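攒机搭子Sernside
10月18日

又来开帖了!这次聊旧台式机翻新,想到哪写到哪,会很长,慢慢看。

起因是我把工作台彻底收拾了一遍,翻出来一堆去年没弄完的东西,手一痒就停不下来了。有人在上一串里问我“旧办公机到底还有什么好玩的”,我打了半天字发现评论框装不下,干脆单开一串。

先说我为什么喜欢这类机器。家用的漂亮机箱我也装过,玻璃侧板、灯带、水冷管子,装完拍照是真好看,可是拆装起来老是提心吊胆。办公机不一样,它从设计那天起就假定会有个背着工具包的人半夜来修它,所以到处都是卡扣、把手、蓝色的小塑料件,看见蓝色就知道这里可以按、可以拉、可以掰。我第一次发现这个规律的时候高兴得在屋里转圈!

关于收拾工作台。我现在的规矩很简单:台面上只留当天要动的那一台,别的统统下架子。以前不是这样的,以前我同时拆三台,螺丝混在一个饭盒里,装到最后总有一颗不知道是谁的。那颗螺丝现在还在我抽屉里,我给它贴了标签,就写“?”。

螺丝盒我换过好几种。最后留下来的是Boonchu那家小店卖的分格盒,格子浅,手指头能直接捏出来,盖子扣得紧,翻过来也不串格。不是什么高级货,就是顺手。我按拆的顺序放,第一格外壳,第二格硬盘架,第三格电源,往后类推,装的时候倒着来,脑子都不用带。

磁吸垫我试过,对我来说不好用。小螺丝吸上去是稳了,可是我胳膊肘老蹭到它,一蹭一片。喜欢的朋友继续用,各人手感不一样!

说说清灰,这是我最喜欢的环节,没有之一。旧办公机的灰有自己的性格:放在地上的那种灰里带毛毯的绒,放在桌上的灰很细,灰白色,像面粉;厨房隔壁的最难搞,灰里有油,刷子一扫就糊成一条。碰到带油的我就先用干的无纺布捏走大块,再拿棉签蘸一点异丙醇慢慢擦,急不得。

吹灰我都搬到阳台去,风扇一定要用手指按住再吹。有一回我没按,扇叶转得像直升机,声音特别爽,后来那把风扇就开始哼歌了,每次开机哼到进系统为止。我把它换下来以后,居然还有点想它。

刷子推荐软毛的。我有一把是学画画那阵子剩下的排笔,刷散热片缝隙好用得不得了,比专门买的防静电刷还顺。当然刷主板我还是老老实实用防静电的那把。

接下来讲处理器和插座,这部分问的人最多。

翻新的时候我基本都会把处理器取下来看看,顺便把旧硅脂擦干净。很多旧机的硅脂已经干成粉饼了,一抠一小块。擦的时候从外往里擦,别往边上推,推到边上再掉进插座里,那一下午就别干别的了。

插座那个金属压盖,第一次掀的人都会怕。压杆先往下按一点,再往外拨,然后才往上抬,会有一声很涩的“吱”。我现在听见还是会缩脖子!这个声音是正常的,压回去的时候也会有。

装回去之前对准那个小三角和两侧的缺口,轻轻放,放到位了它自己就是平的。任何时候觉得需要用力,那就是没放对,拿起来重看一遍。这句话我写在一张便利贴上,贴在台灯底座,已经贴得卷边了,还舍不得撕。

针脚弯了怎么办?先拍照,再放大,再深呼吸。我用的是自动铅笔,把芯退掉,拿笔尖的细管套着一点点扶。我救回来过4块板子,也亲手送走过一块,送走的那块是因为我边听歌边弄,副歌一来手就跟着抖。现在弄针脚的时候我不放歌了。

内存。旧内存我都留着,按容量装在防静电袋里,袋子外面用白胶带写字。橡皮擦金手指这个老办法我还在用,要用那种软的白橡皮,擦完把碎屑吹掉,再用干布抹一遍。别用带砂的那种,真的会刮。

有一位网友问我,开不了机是不是主板坏了。我的经验是先怀疑内存,再怀疑线,最后才轮到主板。上个月到手的一台,前主人说“彻底死了,拿去当零件”,我把内存拔下来擦了擦,换了个槽,嘀的一声就亮了!我当时嘴里还叼着半块饼干。

插内存的诀窍是两头均匀往下压,听到卡扣自己弹上来的那一声。只有一边有卡扣的槽更要小心,没卡扣的那边要先落到底。

电源这一块我比较保守。电源本体我不拆,里面的电容断电以后还会存电,这个不是开玩笑的。我能做的就是从外面清灰,闻一闻,听一听风扇,再用测试器看各路电压。闻起来有糊味的一律不要,再便宜也不要。

线材整理,我的快乐源泉!办公机的电源线通常不长不短,正好够它原来的位置,想绕到背后去基本没门。那就顺着原厂的思路走:大捆的贴着边,细的从大捆下面穿过去,硬盘线最后接。扎带我用魔术贴的,塑料扎带剪的时候容易剪到线皮,我剪过,一根黑线露了铜,心疼了一晚上。

线的颜色我也喜欢看。黄的、橙的、黑的拧在一起,有种老式电话机房的味道。有人嫌丑,我觉得挺好看的,比全套黑线有人情味。

SATA线旧了会变硬,弯的地方会发白。我手里常备几根新的,接头带金属弹片的那种,插上去有个清脆的“咔”。没有弹片的也能用,就是搬动机箱以后记得按一按。

有阵子我特别迷Herkura的转接线,包装纸上印着小小的接线图,打开来能当书签。线本身软硬刚好,绕弯不反弹。现在那批用得差不多了,书签倒还夹在书里。

再来说机箱本身。薄钢板的边缘有时候很锋利,特别是后面挡片那一排。我的左手食指上有一道疤,就是摸黑去够挡片够出来的。现在凡是伸手进机箱我都开灯,戴不戴手套看心情,可是灯一定开。

挡片不要随便扔!拆显卡的时候换下来的挡片,过几年装回核显机器就用得上。我有一袋子,倒出来哗啦哗啦响。没有挡片的机箱风道会乱,灰也从那儿进。

前面板如果是塑料的,掰卡扣之前先用手心捂一会儿,冬天尤其要捂,冷塑料脆。掰的顺序从上往下,别从中间下手。

机箱外壳发黄怎么弄?我试过晒,试过泡,也试过什么都不管。最后的结论是我喜欢它黄一点。黑壳子的就省心多了,湿布擦一遍,再干布擦一遍,完事。

贴纸和胶印是另一个大坑。资产编号那种贴纸特别顽固,我用吹风机吹热了慢慢揭,剩下的胶用一点食用油搓,再用洗洁精擦掉油。标签上印着序列号的我不揭,留着查型号和驱动。

7月的时候我给邻居那边的活动室弄过一批,活动室叫Andedetti,平时教老人家上网看戏曲。七台机器,型号差不多,脾气完全不一样。有一台死活不认键盘,换了三个接口才认,认了以后又稳得不得了。还有一台光驱里卡着一张儿歌碟,按弹出键它就吐半截舌头,再缩回去。最后是用回形针捅出来的,碟还能放!

那批机器教会我一件事:同型号的一起做的时候,先完整做完一台,记下步骤,再流水线做剩下的。我一开始是每台都拆一点,结果拆到晚上,满地都是侧板,走路得踮着脚。

记录这个习惯也推荐给大家。我用一个普通横格本,每台机器一页,左边写到手时的样子,右边写动过什么。翻到前面看自己以前的字,有一页只写了三个字:“又是线。”

系统我一般装轻量的。给老人家用的就把图标放大,桌面只留常用的几个,壁纸选浅色的纯色。有位奶奶要求换成荷花,那就荷花,荷花也很好看!

旧机械硬盘换固态,是整个翻新里最有成就感的一步。以前开机够我去烧壶水,换完以后椅子还没坐热就进桌面了。预算只够换一样东西的话,我投固态一票。

不过机械硬盘我也不丢,拿来放照片和电影,声音咔哒咔哒的,晚上听着还挺安心。当仓库盘之前我会做一遍完整的坏道扫描,很慢,睡前开着,早上起来看结果。有一块扫了整整一夜,显示全绿,我对着屏幕鼓掌。

擦除数据一定要做。别人的机器到我手里,第一件事就是问里面的东西还要不要,要的先拷出来给人家,不要的当面说好再清。有一次拷出来的文件夹里全是一只猫从小到大的照片,足足148张,主人收到以后回了我一长串感叹号。

钱的问题。翻新办公机花得不多,可是零碎加起来也会吓人一跳,我现在每个月给自己定一个数,超了就只准清灰,不准买零件。这个月已经进入只准清灰的阶段了,哈哈。

有人问我新手从哪一台开始。我的建议是找一台坏了也不心疼的,先只做三件事:打开,清灰,合上。能原样合上就已经很了不起了!第二次再动内存和硬盘,第三次再碰处理器。别一上来就全拆,我吃过这个亏。

工具也不用多。一把好的十字螺丝刀,带磁的,一把软毛刷,一卷白胶带,一支笔,一盏能弯脖子的灯。灯比螺丝刀重要,这话我放在这儿。

螺丝刀的手柄要粗一点的,细柄拧久了虎口疼。我那把手柄上的漆都掉光了,握的地方磨得发亮,换新的反倒不习惯。

评论里有人说“现在新的迷你主机又小又便宜,何必呢”。说得也对!迷你主机我也有一台,放电视旁边。可是它打开来什么都看不见,一块板子一个风扇,盖回去就没了。旧台式机打开来有的看,有的摸,坏了哪块换哪块,这种乐趣没办法比。

还有人问能不能寄给我修。暂时不接寄修,路上颠得厉害,我怕散热器晃掉。同城的可以带过来一起拆,我泡茶,你拿螺丝刀。

问得第二多的是硬盘托架,那就放在这一串的最后讲,因为我真的太喜欢它了。

硬盘托架是办公机里我心目中的第一名!免螺丝的塑料托架,两边往外一撑,硬盘放进去,松手就抱住了,往笼子里一推就到位,取的时候捏一下就出来,做过的人都懂那个手感。我自己装盘的顺序是先上托架再看标签方向,确认接口那头朝着线来的方向,然后才往里推,反过来的话线会拧着劲。像这块3.5寸盘,蓝色托架卡在顶边和侧边,白蓝两色的标签露在外面,条码和二维码都还能直接对着看,要登记型号的话趁没进笼子的时候抄下来最省事。旁边机箱里硬盘笼顶上那个蓝色卡扣也是同一个思路,又是蓝色,看见没有!插座的压盖掀着的时候我习惯先不推硬盘,手里的东西离那块地方远一点,等处理器归位、压盖扣好了再回来弄盘。灰色底座下面槽里搁着的那条绿色内存也是,先立盘后插条,还是先插条后立盘,大家可以按自己的习惯来,我是内存在前派。托架断了一个小脚也别急着扔,剩下的卡点够用的话照样能稳稳当当地待在笼子里,我有一个断脚的已经服役好久了,下一串打算讲怎么给它补一只脚。 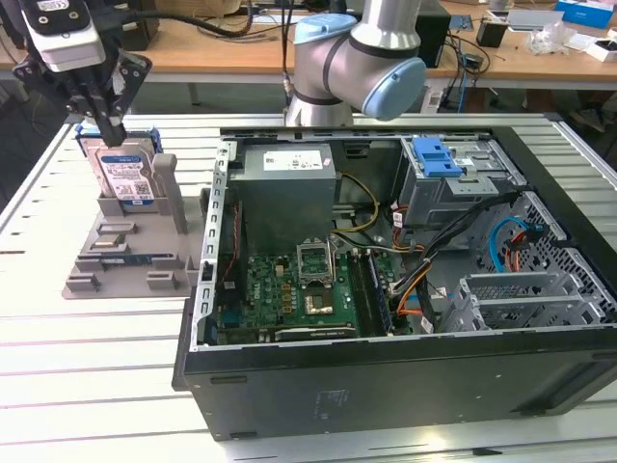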